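Ticket 1325 - Talukder cat fountain, pump stops overnight
Opened by: Tharindu Ranasinghe
Status: closed, October

Customer has 3 adult cats on one Jernton feeder and one fountain. Pump runs fine by day, stops at night. Filter changed, no difference.

Reply 1: Asked customer to clean the impeller and check the water line. The pump cuts out below 410 ml.

Reply 2: Impeller cleaned. Level was over 410 ml at bedtime and the pump still stopped. Cats drinking from the sink.

Reply 3: Night mode was on. It rests the pump for 60 minutes at a time. Customer turned it off in the Lavuvel app and the pump ran until morning. 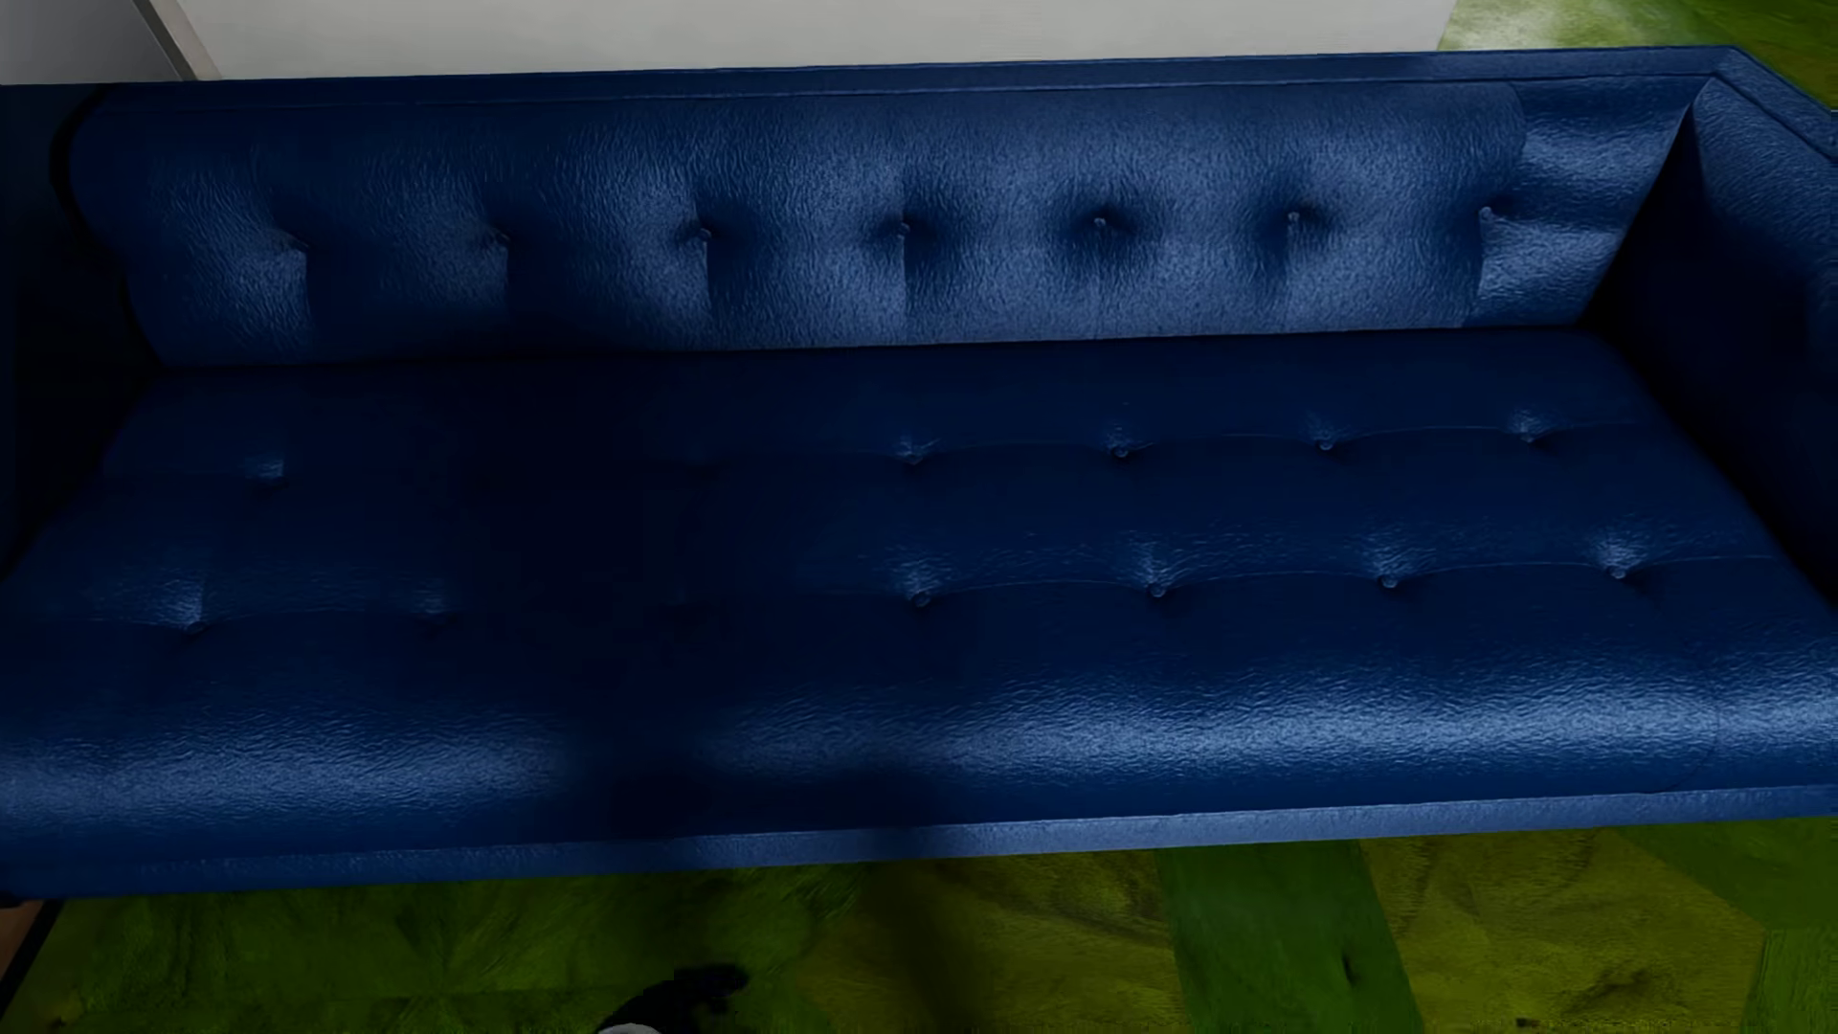 Customer also asked whether the fountain can go in the living room, next to the couch. Yes, on a hard floor with a mat under it - cats flick water when they drink. Keep it well away from a leather-look sofa with a buttoned back like this blue one, as drips and hair collect in the folds around the buttons. Spare mat sent.

No further reply. Closed.

Wuvus Pet Supply Support | Contact us | Back to top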